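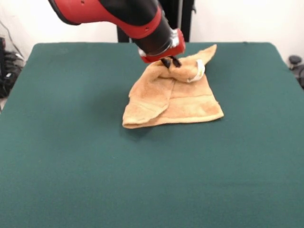
# Driromside towel folding set

Folding records for bath and hand towels, put together by Albertina Tavares and Joana Veloso. Version 4.

## Contents

- 256 folding runs, one towel per run
- 209 end in a finished fold, 84 of those in thirds
- the rest were stopped early and are kept in `unfinished/`

Every run starts with the towel crumpled or partly folded on a felt-covered table. The felt stays on throughout, as towels slid too much on the bare top.

## Towels

All terry cloth, bought from Henriques in Brultville. Plain colours only. Each has a woven border band near the short ends and a sewn-in label. Labels were left on. They are handy for telling which way up a towel is, but they do curl under and leave a lump in the fold.

Washed once before use, no softener.

## Fields

| Field | Meaning |
|---|---|
| `towel_id` | number from the towel list |
| `size` | hand or bath |
| `start` | crumpled, half folded, rolled edge |
| `fold` | halves, thirds, none |
| `border_out` | yes if the band shows on top |
| `notes` | free text, often blank |

## Known problems

Corner alignment was judged by eye. Lorna Tagle and Armindo Correia marked it separately and Armindo is stricter. Both marks are in `corners.csv`.

`size` is missing for the first batch from April.

Corrections to Joana.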